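Golleo Releases Brake Line Kit for People Who Would Like Their Project Car to Stop

SUNDHAM, 11/7/22 – Golleo, the small maker of chassis parts for older sport compacts, today began shipping its Stage Zero brake line kit, named for the stage most owners skip on the way to a larger turbo.

The kit replaces the rubber hoses at all four corners with braided stainless lines, cut to factory length and supplied with new banjo bolts and crush washers. It adds no horsepower. Golleo's marketing department, which is Callum Treloar, has been asked to stop apologizing for this.

"Customers send us dyno sheets all the time," said Treloar. "I have yet to receive a stopping distance. One man had spent more on his shift knob than on every brake part he'd ever bought, and it was a very nice shift knob."

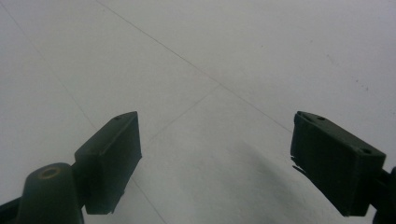
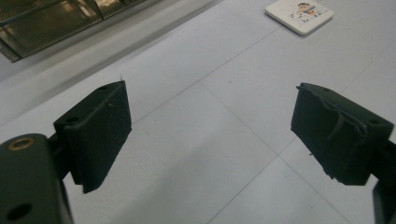
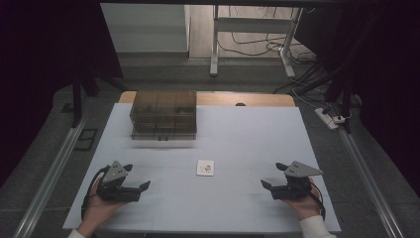 Development took 2 years and 3670 miles of road testing, much of it on the long downhill into Waltari, where the company's test car met its first set of prototype lines and did not care for them. The fittings were redrawn in February and the routing was moved clear of the strut – a change the test driver had suggested in fairly strong language.

"The pedal is firmer and the car stops straight," said Yiğit Öztürkmen, who runs engineering at Golleo. "I was asked for something more exciting to say. I don't have anything."

The first run is limited to 522 kits, sold through Golleo and its dealer Kwok. Each comes with a two-year warranty and printed instructions, the second page of which reminds owners to bleed the brakes before driving. Stickers are included, though they must be applied at the buyer's own risk.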